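Participants wanted: hand-held gripper comparison, Skidthorpe

Posted 2024-11-26

We need people to come in and pick things up. Paid, two sessions per person, both sessions have to be done or we can't use the data (sorry, learned this the hard way in April).

The study compares two sets of finger pads on the same hand-held gripper. Same body, same linkage, only the pads change. You squeeze, the fingers close, you move the item to a basket, you let go. Repeat. Then you swap pads and do it again. After each block a short form: how tired is your hand, which items were annoying, anything you dropped and why you think so.

Items are soft produce for this round, mostly tomatoes and citrus, different sizes. Bruising gets scored afterward by Styliani Katsaros, you don't have to do that part. We work on ordinary tables with ordinary tablecloths, patterned ones included, as the wrist camera has to cope with that too.
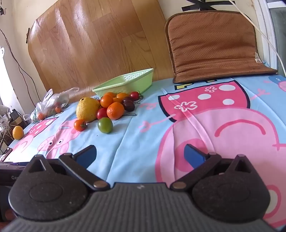

Gripper with the blue pads, open, over a produce layout.

Who we're looking for
- 18 or older, either hand, left-handers very welcome (we have almost none)
- can stand at a table for 47 minutes, which is one session. Stool available, just ask
- normal or corrected vision, and OK telling a red tomato from a green one
- no hand or wrist surgery in the past year
- no latex allergy please
- no experience needed. If you've already used the Pusix gripper in one of our earlier rounds, you can't do this one, but write anyway and we'll put you on the list for the controller test

We have 23 places left. First come first served, more or less, but we do need a mix of hand sizes so Máté Pintér may ask you to measure yours before he confirms.

What you get: $124 after the second session, by bank transfer or gift card, you choose. Travel inside town not covered. If you stop partway you get paid for the session you finished.

What we record: video from the gripper camera, finger position, timing, your form. No audio. Your face shouldn't be in the video, and if it is we cut that part out. You can ask us to delete your data up to the day we start the analysis, Angeliki Galanis handles those requests.

Practical: short sleeves or sleeves that roll up, rings and watches off. Sessions are mornings or early evening. The entrance is the side door of the Markonetti building, front one is locked, ring the lower bell.

To sign up email Arturo Gatti with "pads" in the subject line. Put in your name, which hand you use, and a few times that work for you. He answers in a day or two, if you dont hear back check your spam folder and then write agian.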